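Sondholm Student Robotics Club Opens Its Doors This October With a Robot That Does Chores

SONDHOLM - Hi, I'm Jocelyn Arsenault, I coach the robotics club at Sondholm, and I was told a press release should be written in the third person by someone calm. We don't have anyone like that, so you're getting me.

The news first: our club is taking part in the Trorik Home Challenge this year, and we're holding an open evening in October so that families, neighbors and anybody from the local papers can come see what the students have been building. Doors open at 6 p.m. in the shop room, and we'll run until 8. It's free. Park behind the gym, because the front lot closes early.

If you've been to a school robotics event before, you probably picture wheels, plywood arenas and a lot of foam balls. We did that for years and loved it (I still have the foam balls, if any other coach wants them). The Trorik challenge is a different animal. Teams get a list of everyday household jobs, and their robot arm has to do them in an ordinary room, with ordinary doors and ordinary clutter. The full list has 11 jobs on it. We picked opening and closing doors as our specialty and then spent weeks regretting it, and now we're very proud of it!

Our arm is called Paul. I had no say in this. There was a vote, Paul got 9 votes, and my suggestion got mine. Paul has two fingers, a camera down by the wrist and a habit of drifting left that Jaxon Beaudoin has been chasing since school started. Jaxon is our lead programmer and a junior, and he keeps a notebook of every practice run, good or bad. Last time I looked he was up to run 80.

Nosipho Ngcobo runs the driving side. Before Paul can try anything alone, a student has to steer it through the job by hand, over and over, so there's something for it to learn from. Nosipho is a sophomore and she has more patience than I have ever had for anything.

"People think the hard part is grabbing," she told me when I asked for something I could put in here. "Grabbing is fine. Getting the fingers lined up with the edge of a door is what takes forever. If you come in a tiny bit crooked you just push on the front of it and feel silly."

She's right about the crooked part. I took a turn on the controls myself and I won't be sharing my results. What surprised me is how much the kids argue about approach angles now, at lunch, with forks. Jannik Petersen, who joined to do the wiring and figured he'd never touch the controls, has turned into our second driver and wants everyone to know he closes doors more gently than Nosipho does. She disagrees. You can judge for yourself at the open evening.

We scored 69 points at the practice round, which put us somewhere in the middle of the table. The students were thrilled, then annoyed, then back in the shop the next afternoon moving things around. Most of our points came from closing. Opening is where we lose them, and the fix we're working on is a slower approach with the fingers nearly shut, so they can get to the seam before they spread.
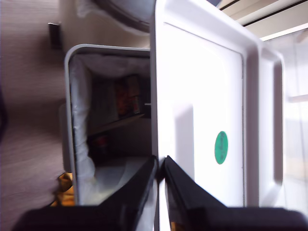 We've also learned to quit tidying up before practice. Early on we cleared everything away so Paul would have a nice easy time, and then it got confused the minute there was a bag or a wrapper in the way. Ginette Wong, our parent coordinator, has made it her personal mission to keep things messy, and she's very good at it. Lighting matters too. A bright white door under strong light gives the camera a hard time, and Jannik is trying out a few settings for that.

A big thank-you goes to Vundik, the hardware shop in town, which gave us a discount on bolts, cable ties and far more tape than I thought a club could go through.

At the open evening you can watch practice runs, talk to the students and, if the line isn't too long, take a turn driving Paul yourself. Kids are welcome, with a grown-up please. We're also looking for new members in any grade, and you don't need to know how to code. Half of this year's team didn't when they signed up.

Reporters who'd like to sit in on a regular practice can leave a message for me at the school office. Afternoons are best. If I don't call back right away, try Ginette, she's quicker.

About the club: The Sondholm robotics club meets after school in the shop room and is open to all students. There is no fee to join. Bring a snack.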